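Brolton Adds Plate Racks and Mug Trees to Its Titine Line

Brolton announced today that its Titine line of kitchen storage will grow in March to include a wooden plate stand, a slotted dish rack and a mug tree. The pieces are intended for small kitchens, where counter space must often be shared with a toaster oven.

"Households want their everyday plates within reach - and standing upright," said Golshifteh Amini, Director of Home Products at Brolton.

The line will be sold in up to 100 stores and carries a 2-year warranty.

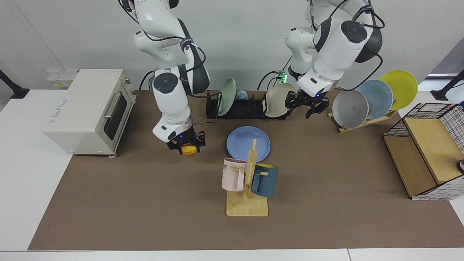
Will the plate stand and the mug tree be sold separately?
Each piece may be bought on its own, and a set will also be offered.

Retailers may direct inquiries to Selina Danzer, Trade Relations, Brolton.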